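Courier bag

A courier bag, also called a poly mailer or mailing sack, is a lightweight plastic envelope used to send soft or unbreakable goods through a parcel network. It is usually made of polyethylene film and closed with an adhesive strip. Courier bags took over much of the small-parcel trade from paper wrapping and thin cardboard boxes, mainly in clothing, bedding and printed matter.

Materials

Most courier bags are made from co-extruded film, with a light outer layer that takes ink well and a darker inner layer that hides the contents. A common film thickness is 60 microns. Heavier grades are sold for shoes and tools. Plain gray bags are often made with recycled resin, whose mixed colors are hard to cover. Translucent bags of thinner film are used inside the outer bag to keep dust off the goods, and are commonly kept in the home afterward as liners or storage bags. Thin film of this kind creases easily and lets daylight through, as with a bag hanging near a window and a drying rack.

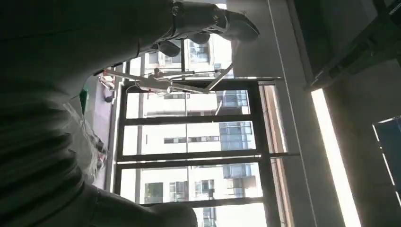 Printing and labeling

Bags supplied by a carrier normally have a logo, stripes or other marks in the company's colors, along with small text giving conditions of carriage. Bags sold for general use may be blank. The address label is either stuck directly to the film or slipped into a clear pouch. Labels have a barcode that is scanned at each handover. In the Tresberg district, the local carriers Budura and Tuvia accept each other's bags if the old barcode has been covered.

Weighing

Charges for bagged parcels are based mostly on weight, as the bags add little bulk of their own. Small packing rooms use a bench scale with a digital display and a keypad, set on a table or work mat. A metal tray on top gives the bag a flat base and keeps it from sliding off. Waiting bags are kept beside the scale in a crate, often heaped, and are lifted onto the tray one at a time.

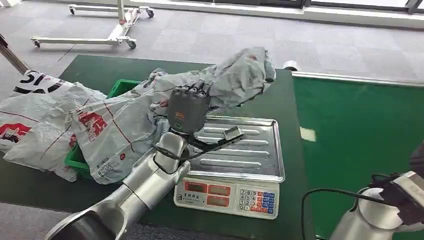
The scale is set to zero with the tray in place before the first bag is weighed. A bag that hangs over the rim and touches the table or the keypad will give a false reading, so loose film is folded under the parcel. Budura rounds up to the next 100 grams. Tuvia charges by weight band, with a top limit of 3 kilograms for a standard bag and up to 12 kilograms for the reinforced type.

Reuse and disposal

Some bags have a second adhesive strip so that the customer can return goods in the same bag. The Orbán returns bag, introduced in Tresberg in June, has 3 strips and a tear line below each one. Polyethylene bags can be recycled where film is collected, after paper labels are cut away. They are not generally accepted with household bottles and tubs, as loose film wraps around the rollers of sorting equipment.

See also: Bubble mailer; Packing slip; Parcel scale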